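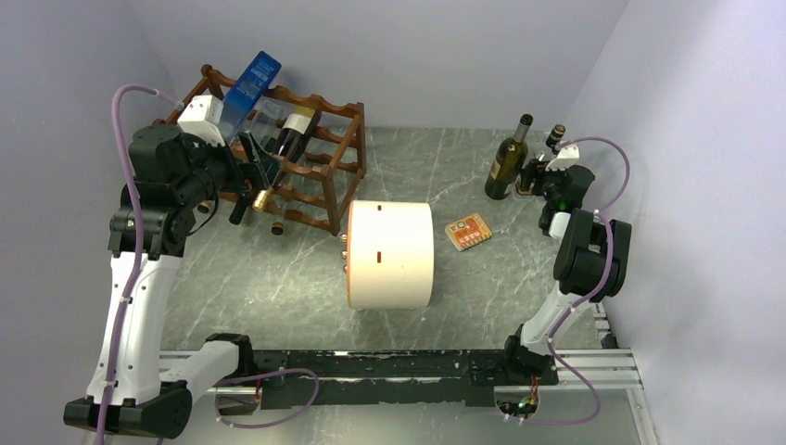 Blagoje Shehu asks whether a bottle must lie fully flat in a wooden rack, or whether a slope is also fine. He has a reddish-brown rack with scalloped rails, bought used in December, and in it the wine lies with the neck lower than the base. He also keeps other bottles there, not only wine, and he is afraid that the tall ones will fall out.

Harneck40
For wine with a real cork, the neck a little down is no problem. The wine touches the cork and the cork does not become dry. I keep mine so for 4 years. If there is sediment, put the bottle standing one day before you open it. Screw caps – any position is good.

jatwood
Just drink it faster :)

Babić
I agree with the first reply, but strong spirits should stand upright, the alcohol is bad for the cork. The same for cartons, I had one that leaked on the rail and the stain is still there. For the tall bottles, put the heavy ones in the low slots and leave the top for light ones. Check also if the posts move when you push with the hand. My rack has almost 50 bottles and I had to glue two crosspieces again. Wood glue, clamps, one night of waiting.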